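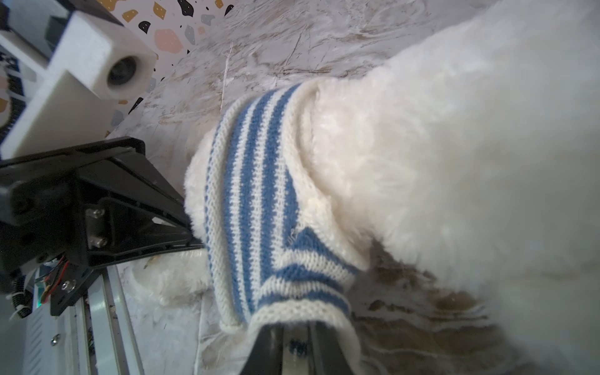 Call for participants: home trials of the Tudose two-arm tabletop kit

Kostance is a small firm in Tumthorpe, and for the past while nearly all our waking hours have gone into the Tudose, a kit with two arms that you put together yourself and teach by guiding it through a job. We are very fond of it. We have also been living with it for so long that we no longer notice the awkward bits, and so we would dearly like to lend it to some people who will.

We are looking for 18 participants, aged 18 or over, living within easy reach of Tumthorpe or Storkham. You don't need to know anything about programming. If you have ever put up a flat-pack wardrobe and still been on speaking terms with it afterwards, you have the patience we are after. Teachers, retired people, makers, carers, parents with a free evening — all very welcome, and please don't rule yourself out before you've written to us.

The trial is about soft things, and clothes above all. Cloth bunches, stretches and slides about, and a gripper that copes nicely with a block can get into a fearful muddle with a small jumper. You will be working with dressed soft toys, practising such jobs as taking hold of a hem, straightening a sleeve and turning a toy over, and then telling us how you got on.
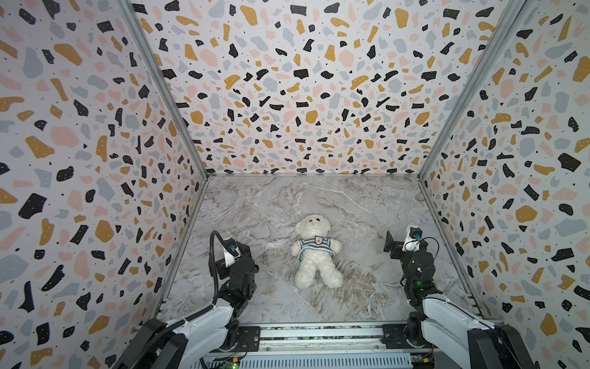
The Tudose with both arms on the front rail and a teddy bear in a striped top between them.

What we ask of you

One introductory visit to our workshop in Tumthorpe, then seven sessions at home of up to two hours each, at times that suit you. After each one there is a short form to fill in, with plenty of room for grumbles. You will need a sturdy table, a socket close by and a room where the kit can stay up between sessions. Cats and toddlers should be kept well out of the way while the arms are moving.

What you get

We pay £100 on completion, plus your travel to the workshop. We deliver the kit, help you set it up and collect it again in November, and there is a phone line to our workshop for those moments when an arm simply won't do as it's told. You may also keep one of the soft toys, jumper and all.

How to apply

Write to the trials desk at Kostance by 1 May 2025 with a few lines about yourself, which town you live in and the size of your table. Everyone will get a reply, whether or not we can offer a place this time. If you'd like to see the Tudose working before you make up your mind, do say so in your message and we'll gladly put the kettle on.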